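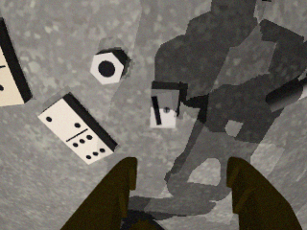
House rules for two arms sharing one table in simulation?

Posted by Krisztina Pintér

Hi everybody, and thank you in advance for reading all of this! I look after a small simulated tabletop setup we call Hernow, with two yellow arms and the usual little parts to pick up (dominoes, a nut, a peg and so on). Until August I was the only one running it, so the rules lived in my head. Now there are 5 of us and everybody does things a bit differently. One person starts with the fingers open, another starts them closed, and people change the shadows and then forget to say so.

I'd like to write up one page of good practice before our next batch of 300 runs. What would you put on it? And do you bother with safe distances between the arms when nothing real can break?

Ildikó Kovács

Oh, please do bother with the distances! We got sloppy about that on our Nyitrai project, and when we finally went through the logs, 18 of our runs had the arms passing through space they should never have shared. We ended up throwing every one of them out, which hurt, I can tell you.

My own page starts with the table itself. Agree on who owns the middle. 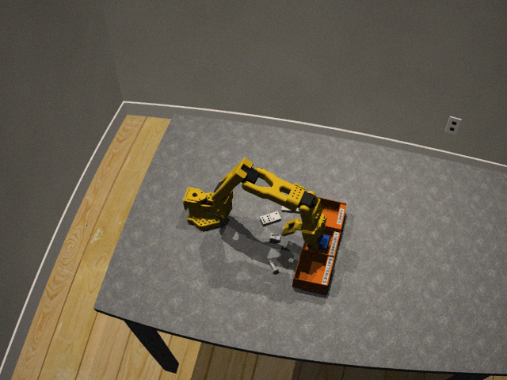

Only one arm may be in there at a time, and the other waits over its own side until the first has backed away. Write the waiting position down as joint values, too, because "out of the way" means something different to every person you ask. After that I'd fix the starting pose, fingers open, and have everyone save the lighting settings and the random seed with each run. If a run breaks a rule, mark it and keep it in a separate folder so you can go back and look (we didn't at first, and I still regret it). And put a name at the bottom of the page for whoever approves changes.

Skuren

What she said. Also put a version number on the page itself. Ours didn't have one and we had two copies going around for months.

Mornado

I just turn collision checking on and leave it on. Never wrote a page, works okay for me, but I'm only one person with one arm so maybe that's no help to you.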